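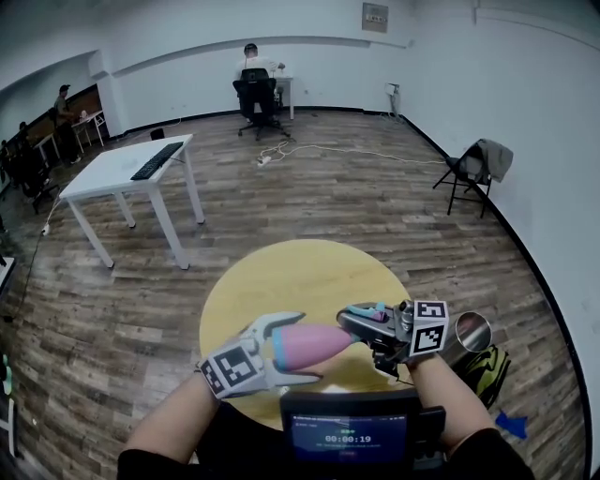 Budgeting for a second pair of handheld grippers: what am I forgetting?

Posted by Elis Morgan in Equipment and Planning

Hi all! We're a small group at Futside and we've been collecting hand demonstrations with one pair of handheld grippers. It's going well enough that I've been told to write up a request for a second pair, and I get one shot at it before the new budget year. So far my list has the grippers, the cameras for them, and spare batteries. My boss wants one number and no follow-up requests until next July. We run 26 short tasks, all tabletop stuff, and I'd like two people working at once. What else should be on the list? And do I need a bigger room?

Arwel Probert

Oh, I love this stage of a project! Two pairs changed everything for us at Masteck, but the grippers were the easy part of the spending. Price these before you send anything in:

Spare fingers. They wear, and you want a full set per gripper in the drawer on day one.
Extra marker cubes. Print them all in one batch so they match, and keep two back.
Memory cards. We bought 34 and I still catch myself looking for a free one.
A timer display for each table, big enough to read with both hands full.
Chargers, plus a shelf to put them on (we left out the shelf and had batteries on the windowsill until it got silly).

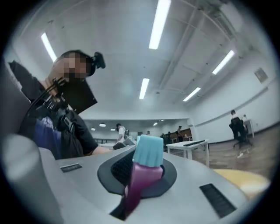
On the room, my advice is to spend on tables before you spend on space. Small round ones are great for two-handed work, you can get close from any side and they're light enough to shift when someone needs the floor. Put a line in for lighting too, even if it ends up at zero. Long fluorescent tubes overhead, plus a glossy pink object with a pale blue cap, will give you plenty of shine to think about, so try your own objects under your own lights before you price any lamps. Same goes for head mounts if you use them: get one per person, with spare straps, and let people try one on before you order the lot. A mount that's fine for ten minutes can be miserable by lunch.

Then your task objects! Pens, cups, pouches, all of it. We put down 50 dollars for the first box and felt very clever, and then had to go back and buy duplicates of everything so both tables could run the same task. Buy doubles from the start.

Decha Rattanakul

get the same model you already have. we mixed two kinds and spent weeks sorting out the calibration

Trefor Lloyd

Agree with Arwel on nearly everything, though I'd skip the shelf and get a rolling cart. Ours holds both pairs, the chargers and the object box, and it goes into the closet at night. The bit I'd add is people time. Someone has to copy the files off, check them and wipe the cards, and with two tables that was most of an afternoon for us. If you can't pay for a person, at least pay for a fast card reader and a decent hard drive.

Also ask your supplier about repairs in writing before you order. Gronow took ours back for a loose hinge with no fuss, but the shipping was on us and I hadn't planned for it.

Elis Morgan

This is so helpful, thank you! Duplicates of the objects hadn't crossed my mind at all. Cart is going on the list, and I'm off to measure the closet.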